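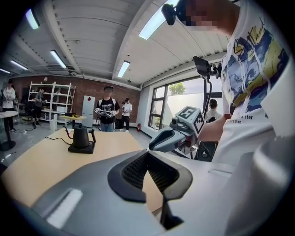 Wurnudholm's kitchen coordinator wrote to say that the older men have stopped asking for a third sugar, and would we please send more of the lemon balm before the warm weather sets in. We were very glad to have that letter, and we thought you might like to hear it before you got to the rest of our report, which covers the Brendasano herbal tea and hydration project up to the end of November.

You'll remember from our application that the idea was a simple one. Many of the older people who come to the day centres drink far too little over a summer's day, and a good deal of what they do drink is soft drink or very sweet tea. Brander kindly gave us the funding to grow, dry and blend our own caffeine-free teas, and to run a morning session where people could try them, have a chat and learn a bit about drinking enough in the heat.

The sessions now run at 4 centres, with Illés the last to join us. Illés was slower to get going than we'd hoped (the kitchen there was being retiled and we had no sink to speak of until spring), but the group has settled in nicely and is easily the noisiest of the lot. Between all the centres we have served 3,888 cups, going by the tally sheets on the tea trolleys. A few sheets from Wurnudholm went through the wash in an apron pocket, so the true figure will be a little higher.

The blends have changed a fair bit along the way. Peppermint was popular from the first morning, as we expected. Chamomile was not! People told us quite plainly that it tasted like hay, and we've since mixed it with dried apple and a little orange peel, and it goes down much better. Rosehip has its fans, mostly served cold. We dropped the licorice root blend altogether after the pharmacist's advice that it can raise blood pressure and doesn't sit well with some common heart tablets. We had only made a small batch, and it went in the compost.

On that same subject, every person who joins now gets a large-print card to show their doctor or pharmacist, listing what goes into each tea. Anyone on a fluid limit is asked to check first and is very welcome to come along just for the company, and several do. The card took 12 drafts, and we are rather proud of it.

We also handed out short questionnaires. We got 100 back, and the answers were friendly, though I would be careful about leaning on them too hard. Most people said they were drinking more water or herbal tea at home than before. A good many also said they were sleeping better, but they had cut back on afternoon coffee at about the same time, and we can't claim that one for the chamomile.

Spending is close to budget. The drying racks cost less than quoted and the jars cost more, and we underspent on transport when Illés started late. With your approval we'd like to put what's left towards shade cloth for the herb beds - the mint was badly scorched in November and we lost most of the second planting of lemon balm, so Wurnudholm may have to wait for theirs.

Sessions stop for the holidays and start again once the centres reopen. In the new year we plan to try iced versions in jugs, and to hold a morning on reading the sugar content on bottled drinks, which the Illés group asked for. You would be most welcome at any of them. Please let us know about the shade cloth when you can, as the supplier is holding a roll for us.

With our warm thanks,
The Brendasano project team
December 2019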